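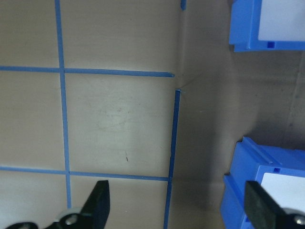 Friday, 9:40 p.m.
By Trisix Sports Desk

Groltton will keep the same starting quarterback for its game at Wimel, the head coach confirmed after practice on Friday evening. The decision ends a week of questions about the position, which began when the junior left the last game with a sore shoulder.

Groltton won that game 19-16 against Wibisono. The backup finished the fourth quarter and did not make a mistake, but he threw only three passes. Most of the work was done on the ground, where the team gained 153 yards.

14 shares | 6 comments

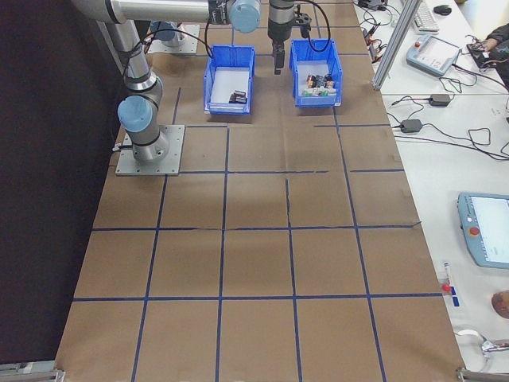
Wimel presents a different problem, as its defense plays zone on almost every down and does not often send extra players at the quarterback. Coaches like to explain this kind of coverage by cutting the field into squares. Each defender takes care of one square, and the pass must arrive close to a line, where two players are not sure who should go. Groltton had trouble with such throws in the first month of the season, and two of them were intercepted.

The junior took all the snaps with the first team this week. The coach said that his arm is strong enough for the long throws and that he will not be limited in the game plan. The backup will travel and will again hold the ball on field goals.

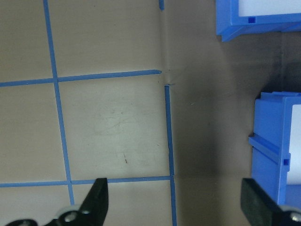

Blue tape on a tabletop, with two blue plastic bins at right.

Wimel has its own change to make. The starting left tackle is out with a knee injury, and a freshman is expected to take his place. Wimel has lost its last two home games, both by less than a touchdown.

Kickoff is at 3 p.m. Tickets for the visitors' side are still on sale at the Groltton box office, which closes at noon on the day of the game.

Search scores, teams, schedules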